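January, evening

Woke before six and could not get back to sleep. Rain on and off until lunch. Paid the electricity, 935, and then found the Gredora bill under it, which was another 457. That is January more or less spent.

The bed was covered in clothes again so I decided the folding would be the job for today. I have been putting it off since Agnes Tveit came to stay. The black sweatshirt was out in the middle, with the houndstooth piece behind it and the denim all down one side.
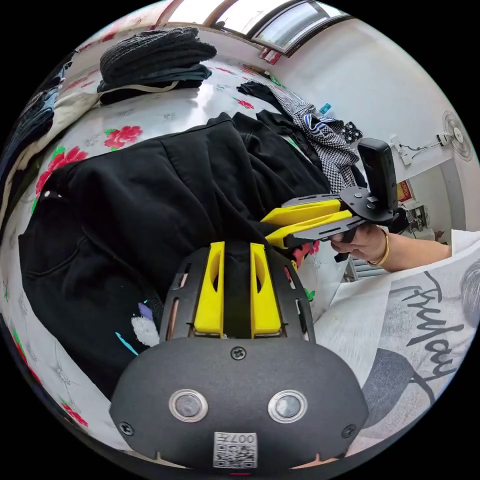 Agnes rang halfway through to say she has left a scarf somewhere, either with me or on the Berge bus. I said I would look. She talked for a long time about Eskil's new job in Dovville and whether he will take the flat there. The rent is 850 and she thinks it is too much. I think so too but it is his money.

After that I went on with the dark things. They go in a stack along the top of the headboard until there is room for them in the wardrobe, and the knitted things go in a pile next to them.

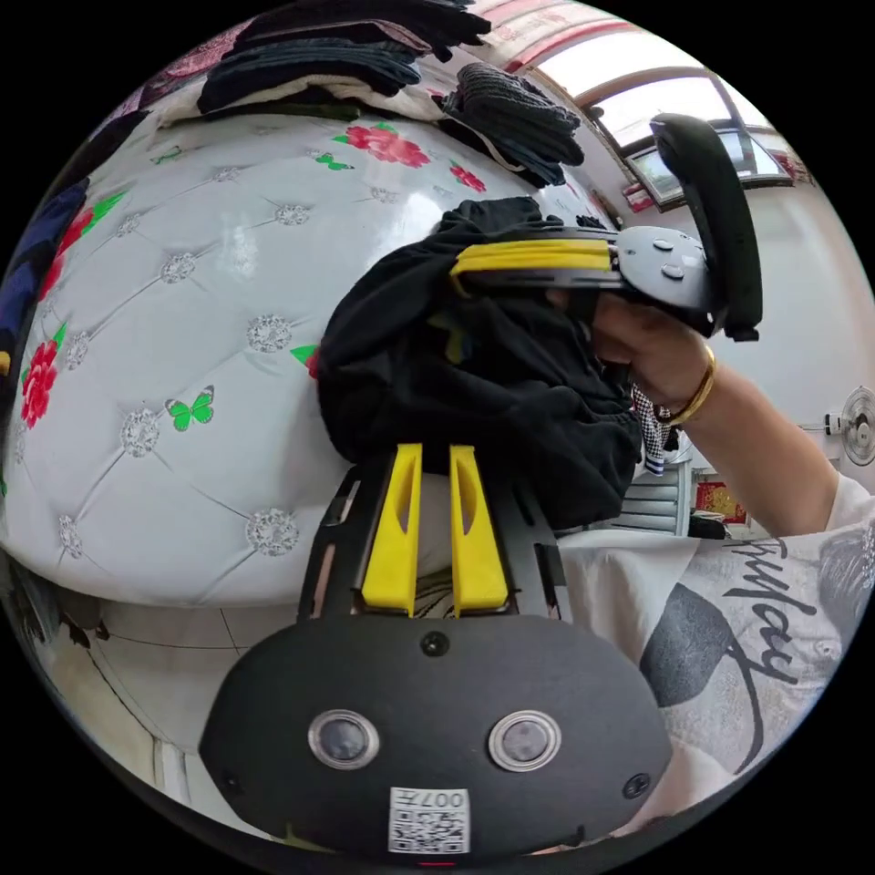
Black things, with the grey knits behind on the headboard.

No scarf so far. I must tell Agnes to ask at the bus office.

Had soup at one, the leek one from yesterday, and too much bread. Vilgot Hellström came by for the ladder and stayed for coffee. He says his knee is worse on stairs. He still has our big saucepan and I forgot to mention it.

I wiped down the headboard in the afternoon with a damp cloth. The buttons take the longest, as the dust sits in the seams round them. The red flowers still look well. Lovisa wanted a plain one when we were choosing and I am glad I held out. 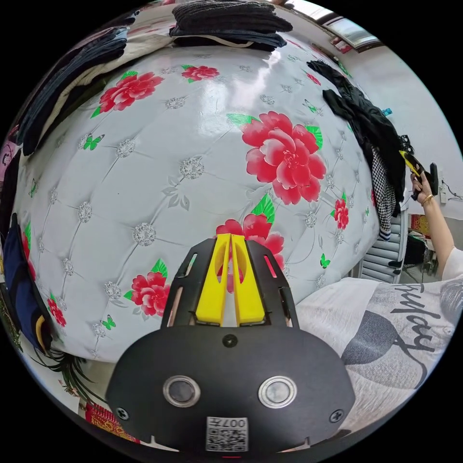
The drawer under the window sticks in this weather and I left it for another day. Wrote candles, soap and drawer wax on the list.

Last were the black tops. I rolled some to save space and folded the rest flat, and I can't say I prefer either way.
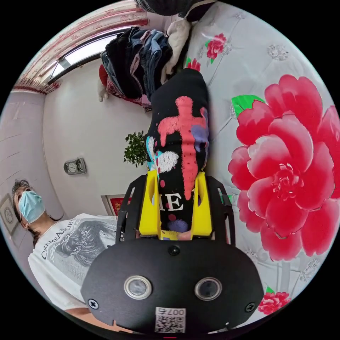

The one with the pink cross on it is staying. Two plain ones can go in the bag for Gus Mbeki, who is collecting for the sale. He wants everything by the end of the month.

Leftover soup for supper. Rang Lovisa at eight but she was out.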